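Share 13 | Comments 0

Inventory and Storage Practice
Unit 4: Slotting and Stock Location
Course handout prepared by Nadiia Prokopenko, Department of Supply Studies

Purpose of the unit

Students who complete this unit will be able to assign a fixed or floating location to an item, write a location code that another person can read, and judge when a storeroom should be rearranged. The unit assumes that the reading for Unit 3 on reorder points has been completed.

4.1 Fixed and floating locations

Under a fixed system, each item has one home and is kept nowhere else. Staff learn the room quickly, and a missing item is noticed at once. The cost is space: a location stays reserved even when the item is out of stock. Under a floating system, incoming goods go to any open location and the record is updated at the time of put-away. Space is used more fully, but the system depends entirely on the record. A single missed entry can make an item impossible to find.

Most small storerooms use a mixture. The Nyamweya case, discussed in the second lecture, keeps fixed locations for its 175 fastest-moving items and lets the remainder float.

4.2 Height and handling

Items that are picked often belong between the knee and the shoulder. Heavy items are stored low, whatever their rate of use. Upper shelves are suited to light goods and to reserve stock that is seldom touched. Students should note that the weight of a full bin, and not that of the single item, decides where the bin may go.

Bins placed on a shelf should carry a label on the side facing the aisle. Where two bins hold the same item, both are labeled, and stock is drawn from one until it is empty. 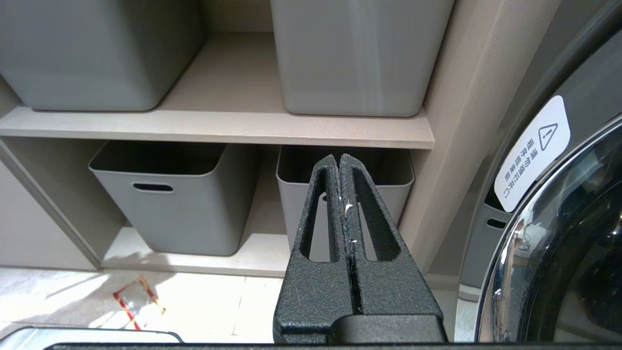 4.3 Location codes

A code is read from the largest unit to the smallest: room, aisle, bay, shelf, position. Shelves are numbered from the floor up, so that adding a shelf at the top does not change the existing codes. Letters and numbers should alternate where possible, and the letters I and O are left out.

The Kolon storeroom began with a plain running number for each of its 289 locations. When a bay was added in the middle of the room, the sequence no longer matched the order of the aisles – pick lists sent staff back and forth across the floor. The codes were rewritten in December.

4.4 When to rearrange

Slotting should be reviewed when the product range changes or when walking time rises without a rise in orders. A full rearrangement is rarely needed. Moving a small group of busy items closer to the packing table often gives most of the benefit.

Assignment

Using the Grekel data sheet (over 300 order lines), rank the items by number of picks and propose a location for each of the top 13. State any assumption made about weight. Papers are to be submitted to Nadiia Hutsuliak before the start of the next lecture.

Share 13 | Leave a comment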